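Folding on the bed or on a table?

junby_home
I fold all my laundry on the bed. The green sheet gets creases, but a long flat fold like this blue one works well for me.

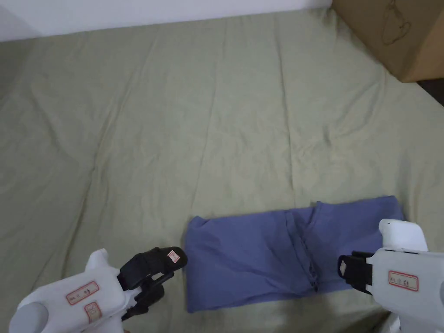 Re: Folding on the bed or on a table?

lokov258
I don't agree. A bed is too low and my back hurts after 2 loads. I use a table.

otance
For me the bed is fine, if it is pushed to the wall. Then nothing falls behind. But I would wash those small reddish marks off the wall. 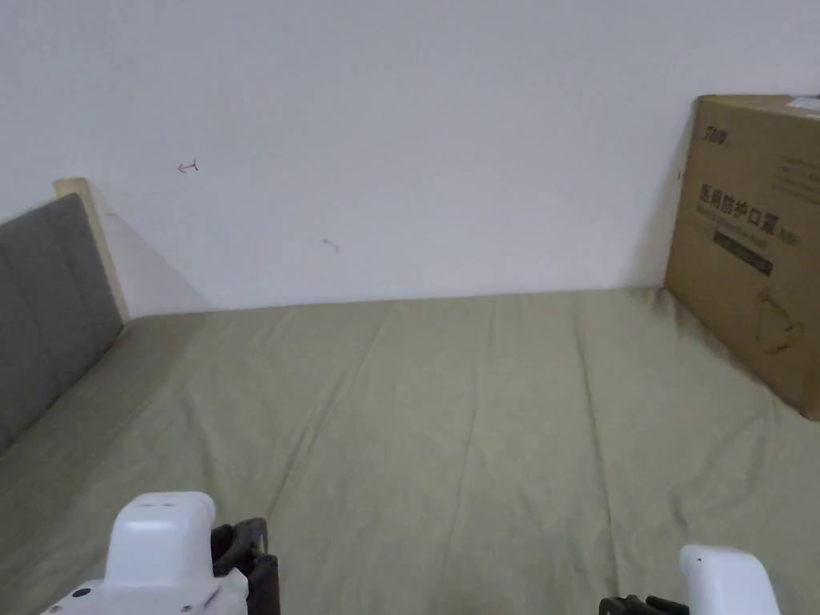
Shahbazi, 21st June

junby_home
I tried soap already. Is paint the only way?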